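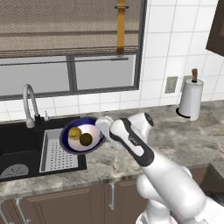 Kitchen chores are where the Lanum build has been stuck since September. The man behind it works out of one half of a two-car garage in Festbridge and would rather we left his name off, his day job has rules about side projects. Fine by us. We talked for an hour, mostly about bowls. The simulated kitchen is where nearly all of it happens for now: an arm, a double sink, a rack sitting in the smaller side, two round bits of food in a navy bowl. The job is to get the food into the rack and the bowl into the sink. "Sounds like nothing," he says. "I've been on it for months."

He started with the real hardware, wrong way round by his own account. Secondhand arm, bolted to a workbench, no model of the kitchen at all. First week he put a crack in a mixing bowl. Second week, the laminate.

"My wife asked how many more bowls. That was the end of phase one."

So the kitchen got rebuilt on a computer. Counter, tile, shade, outlets, the works. It took 40 evenings, he kept a tally on the garage wall. Was the tile really needed? He laughs. "No. Well, the camera sees it. If the policy only ever sees a gray box it gets lost the minute you show it a real wall. But I did spend a whole evening on the paper towel holder, so, no."

The simulator is Ostex, a package he picked because a guy at the shared shop on Maldonado Street already had it running and could answer questions. Good points: free for hobby use, contacts are decent. Bad points, and he has a list. Crashes on save. Thin rims. Round things that won't stop rolling, he had to turn the rolling friction way up before a piece of fruit would sit still in anything.

Thin rims are the big one. A bowl edge is a sliver of geometry and the fingers want to pass straight thru it or fling the thing at the window. "I had one go up past the faucet. I watched it like nine times."

His fix was to stop using the pretty mesh for contact. Bowl gets a second, invisible shape made of fat wedges, 42 of them, and the fingers only ever touch those. Grip force came down too. After that the grasps held.
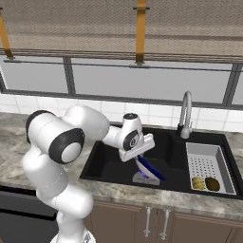 Then there's letting go. Tipping the food out he calls the easy half, gravity does it. Putting the bowl down is slow, the wrist has to swing around so the fingers point into the basin and the arm runs close to its limit over there. He moved the base twice to get the reach. Moved it on the screen, that is. The bench in the garage hasn't caught up and he's not looking forward to re-drilling it.

Numbers? He winces, then reads them off his phone. The last overnight batch was 631 runs. Success rate on that one, 89 percent, and he counts a run as good only if both pieces of food end up in the rack. Most of the misses are one peice bouncing off the rim of the rack into the other basin.

And the real arm?

"Unplugged. It's got a sheet over it."

He wants it back on by spring, with plastic bowls this time. The shop on Maldonado has offered him bench space next to the laser cutter, which he might take, the garage is freezing and there's no sink in it anyway. First he has to sort out the save crash. He lost a night's work to it right before we called.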